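인쇄 | 이메일로 보내기
공유 3 댓글 0

작업대 꾸미기 조 중간보고서 (4월)

조원: Mebrat Tilahun, Leonardo Farina, Hamdia Araya
지도: Jytte Kárason

1. 주제
블록 놓는 자리의 바닥판과 깔개. 처음엔 맨 상판 위에서 하려고 했는데 배경이 너무 밋밋해서 판이랑 천을 따로 골랐음. 예산은 거의 없음. 판은 골판지, 천은 Siken 창고에 있던 무늬 천.

2. 바닥판
골판지 한 장, 인쇄 없는 갈색. 직사각형. 검은 구멍 하나가 판의 기준점. 자리를 말할 때 전부 "구멍 왼쪽", "구멍 위" 이런 식으로 부르기로 함. 줄자로 재자는 의견도 있었는데 시간 없어서 패스. 표면에 조명이 반사되는 부분이 있음, 왼쪽 끝 근처. 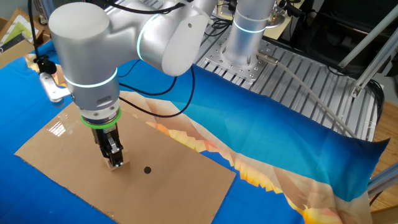 그림 1. 골판지 바닥판과 구멍. 블록 없음.

3. 깔개 천
파란 바탕에 주황, 노랑, 크림색 각진 무늬가 대각선으로 지나감. Hamdia는 산이라고 하고 Leonardo는 불꽃이라고 함. 결론 안남. 색은 마음에 듬. 갈색 판이 파란색 위에서 잘 보임. 문제는 천이 커서 한쪽이 자꾸 울고 접힌다는 것. 다림질 해봤지만 별 차이 없었음. 집게로 고정하는 방안 검토중.

4. 블록
연한 베이지색 작은 블록. 판이랑 색이 비슷한 계열이라 걱정했는데 블록 쪽이 더 밝아서 구분은 됨. 진한 색으로 칠한 것도 하나 만들자는 얘기 나왔음 (담당 Mebrat). 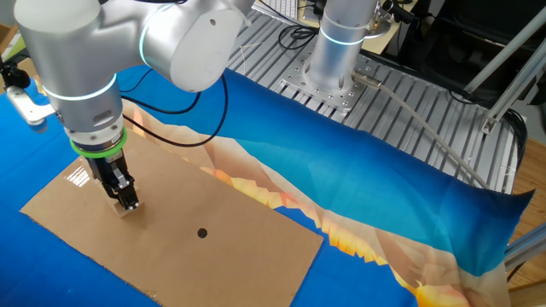

그림 2. 판 위에 세워진 상태로 잡힌 블록. 오른쪽 아래가 구멍.

골판지 면이 완전히 평평하진 않고 살짝 물결침. 블록을 세울 때 신경쓰이는 부분. 같은 판을 뒤집어 쓸지, 두꺼운 걸로 바꿀지는 다음 회의에서. Pledevik 두꺼운 판지 견적은 아직 못 받음.

5. 배치
블록 자리는 구멍 오른쪽을 기본으로. 판은 천 무늬와 겹치지 않게 파란 부분에 두고 싶은데 판 크기 때문에 무늬가 가까이 붙음. 천 앞쪽은 작업대 밑으로 늘어뜨림. 주변 선반과 키보드는 그대로 둠, 옮길 데가 없음. 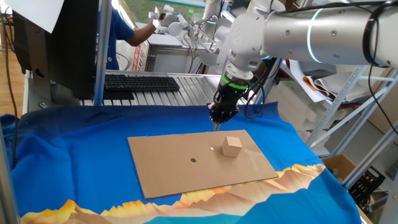
그림 3. 구멍 오른쪽에 놓인 블록. 앞쪽은 늘어뜨린 천.

6. 남은 일
- 천 주름 고정
- 예비 바닥판 한 장 더, 구멍 위치 똑같이
- 반사되는 부분 처리 (무광 테이프?)
- 진한 색 블록
- 최종 보고서 그림 번호 정리, 211호 게시판에도 붙일것

인쇄 | 이메일로 보내기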